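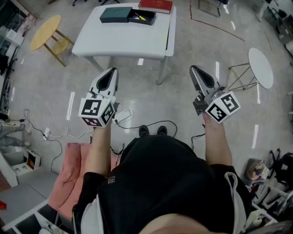
Taller, marzo. Suelo gris claro moteado.

## Libro de cuentas del pósito: desmontaje, consolidación y nueva costura

Se reanuda la entrada interrumpida al cierre del desmontaje. El fondo lo forman 2 volúmenes en folio, encuadernados en pergamino flexible y cosidos sobre nervios de piel alumbrada. Suman 1428 folios distribuidos en 238 cuadernos, todos ellos terniones. La colación quedó cerrada en el primer volumen y pendiente de revisión en el segundo, donde la foliación antigua presenta un salto que no corresponde a pérdida de materia: el texto continúa sin laguna y el reclamo coincide con la primera palabra del folio siguiente. Se atribuye a un error del escribano y así se ha consignado en Pindex.

El papel es de tina, de buena fibra, con encolado de gelatina irregular. En los cuadernos centrales conserva carteo; en los primeros y en los últimos ha perdido cuerpo y se comporta como un secante. La tinta es ferrogálica en todo el texto, salvo en las anotaciones marginales de una segunda mano, más pardas y de trazo más fino, que podrían haberse escrito con una tinta diluida. No se dispone de análisis que lo confirme y conviene no darlo por hecho en el informe.

### Estado al desmontar

El pergamino de las cubiertas se había contraído por el lado de la lomera y arrastraba consigo los nervios. En el volumen primero, el nervio de cabeza estaba partido a la altura de la cajera delantera y el de pie se sostenía por unas fibras. Los puntos de costura habían rasgado el fondo de muchos bifolios, en especial los exteriores de cada ternión, y alguna intervención anterior había reforzado esos fondos con tiras de papel de periódico adheridas con cola animal. Las tiras se retiraron con compresa de metilcelulosa espesa, aplicada por tramos cortos y levantada antes de que la humedad alcanzara la caja de escritura.

En una de las tiras retiradas se lee parte de un anuncio de abonos minerales. Se ha guardado en sobre aparte, con la signatura del cuaderno de procedencia, junto con los restos del hilo original y una muestra del nervio.

Los refuerzos del segundo volumen resultaron más difíciles. La cola había sido aplicada en mayor cantidad y penetraba en el papel hasta formar una franja translúcida. Se optó por reducir el espesor en seco, con espátula de teflón, y dejar la franja como está. Elisa Carbone había propuesto insistir con vapor localizado; la prueba efectuada en un margen en blanco dejó una aureola perceptible a la luz rasante y se descartó el procedimiento.

### Engrudos

Se prepararon 2 engrudos para comparación, uno de almidón de trigo precipitado y otro de la misma base con adición de metilcelulosa. Notas de preparación:

- El almidón se dejó en remojo desde la tarde anterior. El que se remojó solo durante la mañana dio grumos y se desechó entero.
- La cocción se hizo al baño maría, removiendo sin pausa hasta que la masa pasó de blanca a translúcida. Se mantuvo al fuego después de ese punto; retirarla antes es el defecto más frecuente en nuestros cuadernos de años pasados.
- Se enfrió cubierta, sin agua en superficie, y se tamizó con tamiz de crin al día siguiente.
- La dilución se hizo en el momento del uso, a brocha, hasta consistencia de nata para los injertos y bastante más suelta para las laminaciones locales.

El engrudo puro ofrece mejor agarre inicial y un tacto más limpio una vez seco. La mezcla permite corregir la posición del refuerzo durante más tiempo, cualidad útil en los fondos de cuaderno, donde la tira ha de quedar centrada sobre el pliegue. A cambio, aporta más agua de la deseable en las zonas entintadas. Se acuerda emplear la mezcla únicamente en los fondos y reservar el engrudo puro para los injertos de margen.

Para los desgarros que atraviesan la escritura no se utilizará ninguno de los dos. Se ha preparado papel reactivable con gelatina, que se activa con la mínima humedad sobre esponja y papel secante. La gelatina tiene además un comportamiento favorable frente a los iones de hierro libres. El método es lento y exige trabajar con tiras pequeñas, pues las largas se curvan en cuanto absorben agua y ya no asientan.

### Papel de refuerzo

El papel japonés procede del último pedido a Flevbridge. Ha llegado en dos tonos, crudo y tostado, y el tostado es más oscuro que la muestra del catálogo. Se ensayó sobre un recorte de papel antiguo sin texto: en seco, el crudo desaparece sobre el reverso y el tostado deja una línea. Se empleará el crudo en los fondos y se teñirán a medida los injertos que queden a la vista.

Queda por aclarar con el proveedor la dirección de la fibra, que en las etiquetas figura como longitudinal y que en la prueba de humectación se manifestó al contrario. Hasta recibir respuesta, cada pliego se comprobará por rasgado antes de cortar tiras. Los pliegos ya comprobados llevan una marca a lápiz en la esquina inferior.

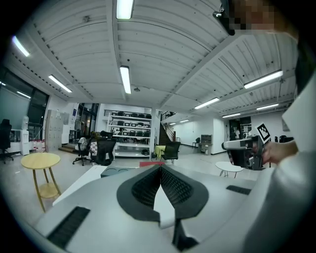
Tarık Öztürkmen objeta que la comprobación por rasgado no basta en gramajes tan finos y pide que se repita siempre por humectación, con una gota en el borde y lectura de la ondulación; añade que en el segundo volumen preferiría tiras desbarbadas a aguja por ambos cantos, incluso en los fondos, para que no se forme un escalón al plegar.

Se acepta la primera indicación sin reservas. Respecto de la segunda, se hará la prueba en un cuaderno del principio y otro del final antes de extenderla al conjunto. El desbarbado a aguja consume mucho tiempo y el fondo del ternión queda oculto tras la costura, pero es cierto que el grosor acumulado en el lomo preocupa: un exceso mínimo, repetido cuaderno tras cuaderno, obliga a abrir la lomera y el pergamino original ya no cerraría.

### Prensado y control de grosor

Los cuadernos reforzados pasan a prensa entre tejido sin tejer y secantes, con cambio de secante a primera hora y otro antes del cierre. La prensa Eramach mantiene un plato inclinado hacia la izquierda; el defecto se compensa con un cartón fino y está comunicado al servicio de mantenimiento. No debe apretarse más para corregirlo. Un cuaderno del volumen primero salió con la huella de los corondeles aplanada en una mitad y hubo que humectarlo de nuevo en cámara para recuperar el relieve.

La cámara Muli funciona con regularidad desde la sustitución de la junta de la puerta. El higrómetro interior da una lectura inferior a la del patrón del taller y se ha anotado la corrección en la propia puerta. Los bifolios con tinta muy cargada no se introducirán en la cámara en ningún caso, ni siquiera por periodos breves. Se tratarán por contacto, con membrana y secante apenas húmedo, y bajo observación continuada.

El grosor del lomo se mide con los cuadernos igualados y bajo peso ligero, siempre con el mismo peso, que es el forrado en piel verde. Las mediciones tomadas con el de plomo no son comparables y se han tachado en la hoja de control.

### Costura

Se ha discutido si procede rehacer la costura sobre piel alumbrada o sobre cordel de lino. La primera opción respeta el sistema original y da al lomo la flexibilidad que el pergamino necesita. La segunda es más estable y más fácil de obtener. En el ensayo con cuadernos en blanco, la costura sobre piel abrió mejor y permitió leer hasta el fondo del margen interior sin forzar la cajera, mientras que el cordel levantaba el lomo en un arco rígido.

Se adopta la piel alumbrada, cortada en tiras hendidas y torcidas en húmedo, según el modelo conservado. El hilo será de lino sin blanquear, pasado por cera de abejas. Se aprovecharán los orificios originales siempre que el refuerzo del fondo lo admita, y en los bifolios donde el orificio se haya convertido en ranura se perforará de nuevo sobre el papel japonés, en la misma posición, con plantilla tomada de los cuadernos intactos.

Advertencia para quien continúe la costura: la tensión debe ser menor de la habitual en las estaciones extremas. En el ensayo, los puntos de cadeneta de cabeza se tensaron con exceso y el cuerpo del libro tomó forma de abanico. Conviene detenerse cada pocos cuadernos y batir el lomo con la plegadera de hueso, sin martillo.

### Cubiertas

El pergamino se encuentra en fase de relajación. Se ha limpiado en seco con goma vulcanizada, evitando la zona del tejuelo manuscrito, cuya tinta se desprende al menor roce. Las lañas de cierre se conservan en el volumen primero; en el segundo queda solo el arranque de una. No se repondrán las perdidas. La contratapa trasera del volumen segundo guarda un apunte de sumas en lápiz y una prueba de pluma con el nombre de la villa escrito de tres maneras distintas, que se fotografiará antes de volver a cubrirla.

El lomo presenta roeduras en la zona de pie. Elisa Carbone ha preparado un injerto de pergamino rebajado con tono próximo al original y otro de papel japonés laminado. Montados en seco, el de papel se adapta mejor a la curvatura y el de pergamino tira hacia dentro en cuanto baja la humedad ambiente. Falta ver el comportamiento de ambos después de unas jornadas de calefacción.

### Pendiente

- Revisar la colación del volumen segundo y corregir en Pindex la descripción del salto de foliación.
- Prueba de tiras desbarbadas por ambos cantos, cuaderno inicial y cuaderno final.
- Consulta a Flevbridge sobre la dirección de la fibra y el tono tostado.
- Tinte de los injertos de margen. Las muestras secas están en la carpeta azul, sin fijar todavía.
- Encargar cera. La que queda está sucia de hilo teñido y mancha el lino.
- Retirar de la cámara fría el engrudo sobrante si presenta agua en superficie.

A las 18:40 quedan en prensa los últimos cuadernos reforzados del volumen primero. El cambio de secantes corresponde a quien abra el taller.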